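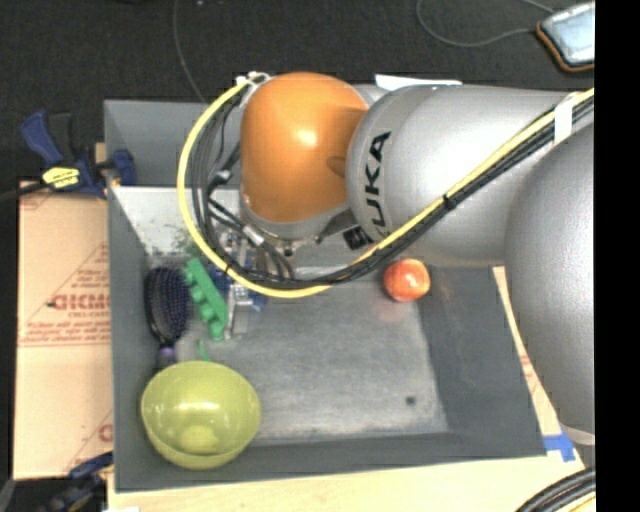
KUKA arm over a grey bin of household objects.

Visit to the Multora records centre, Lagos, January

The visit was arranged by Ebere Adebisi for members of our evidence working group. We were received at 9 am and split between the intake desk and the review room.

Multora holds documents disclosed in fraud and asset recovery cases. Paper arrives in sealed boxes with a schedule signed by the investigating officer. Intake staff compare the schedule with the contents, page by page, and record any difference before scanning starts. Bank statements are scanned at a higher resolution than letters. Originals are kept for 7 years after the last appeal.

Levente Sipos showed us Tridine, the index used for exhibits. Each exhibit has one number, which stays the same if the case moves to another court. A bundle of 100 pages took 2 minutes to export, with the witness statements in a separate file. Redactions are applied to a copy and need a second signature.

Tímea Juhász asked how press requests are handled. Only documents read in open court are released, and the request goes through the registrar.

We were not shown the privileged material store. Ottó Gulyás has asked for the written access rules and will circulate them with the slides.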